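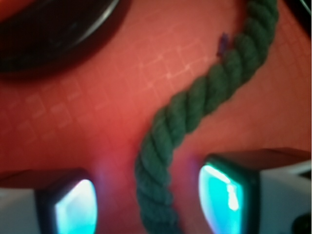 Call for Participants: Spring Rope Workshop at Skolora

Do you like working with your hands? Have you ever picked up a piece of twisted rope and wanted to know how the strands hold together? Come spend the spring with us!

Skolora is looking for 10 people to join our rope and knot workshop, which starts in May and runs for 3 months. We'll splice, whip, coil and lay our own cord, and by the last session each of you will have finished a piece for the group show at Besus (a doormat, a dog leash, a hammock, whatever you're itching to make). Thick green rope, thin white cord, scraps with fuzz stuck to them, we use it all, and we have 300 feet of new line waiting on the shelf.

Who can apply

Anyone 16 or older. Beginners are very welcome, and so are people who sailed as kids and forgot every knot they learned. You should be able to make it most weeks.

What you get

All rope and tools, a place at a shared table, and a key to the workroom on Han Street so you can keep going between sessions. There's no fee. Lunch is on us at the first meeting.

How to apply

Write us a few lines about yourself and something you'd love to make. Drop your note at the Skolora front desk or leave it at the Amasico store, next to the register. We read every one and we'll get back to you either way.

Posted 1/27/18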